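Marek Vrabec
17 Mar 2020
Short thread about fingertips. I have compared two kinds for our hand-held gripper, and the result is not what I expected when I ordered them.

Marek Vrabec
The first kind is hard printed plastic, bare. The second kind has a soft pad. Same linkage, same handle, same camera. I changed only the tips, so the comparison should be fair.

Marek Vrabec
The test is very simple. Pick up one chopstick from a cloth, put it in a caddy, repeat. I made 300 picks with each kind, in a kitchen in Ivolville where the light is not perfect.

Marek Vrabec
Hard tips: 65 failed picks. Mostly the stick rolled away at the moment of closing. Soft tips: 5 failed picks. I checked this number two times.

Marek Vrabec
But the soft tips have their own problem. They take the cloth together with the stick. Danica Machala noticed it first in the recordings — I was looking only at the stick.

Marek Vrabec
These picks I still counted as good, because the stick arrived in the caddy. Maybe this is too generous. Arif Navaratnam thinks I must count them separately, and I will do it in April with the Dallance arm.

Marek Vrabec
Spoons were easy for both kinds if I took them by the handle. By the bowl I would not recommend it with hard tips, they slide.

Marek Vrabec 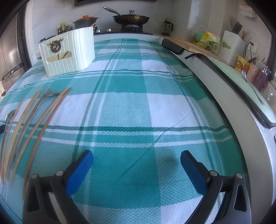

Soft tips, fully open, with the chopsticks and spoons on the left.

Marek Vrabec
Somebody asked about wear. The pads live up to 1,176 closings in my notes, then the edge begins to lift. I glue them again and continue.

Marek Vrabec
If you have tried a thinner pad, please write me which thickness. I would like to order before the arm is free.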